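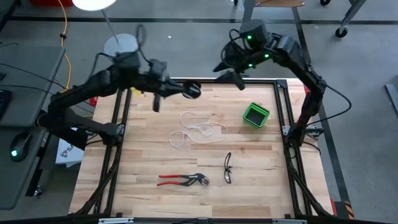
Can a robot clean up your mess yet?

I get asked this a lot, mostly by kids who have just been told to tidy their rooms. My answer is: sort of, sometimes, and slowly!

Take a workbench. It has a coil of rope on it, some pliers with red handles, a pair of safety glasses and a little green bin. You could put all that away while humming a song and thinking about lunch. For two robot arms, it's a pretty tough afternoon.

Why is rope so tricky?

Pliers are hard and stiff. Pick them up by the handles and the rest comes along too. Rope is a wiggler. Grab one loop and the other loops slide, flop and change shape, so the robot has to look again and make a new plan (and then the rope moves again). Your fingers feel all that happening. Lots of robot hands are just two fingers that pinch, and many can't feel much at all.

Why are clear glasses hard to see?

Robots often use cameras for eyes. A camera looking at clear plastic mostly sees whatever is behind it - the table, in this case. You get fooled the same way when you nearly walk into a glass door. Glasses can also get scratched or bent, so the robot has to be gentle.

So what can machines do now?

Plenty of homes have a robot vacuum, and some factories have arms that do the same job all day long. They're great when everything stays in the same spot. Your bedroom floor is different every day (mine is too).

Try being a robot

Put 18 small things on a table, with a shoelace and a sock in the mix. Hold a wooden clothespin in each hand and use only those to move everything into a bowl. Ask a grown-up to time you. Then do it again with one eye shut! I gave up on the shoelace.

Next time in July: why folding a T-shirt is harder for a robot than playing chess.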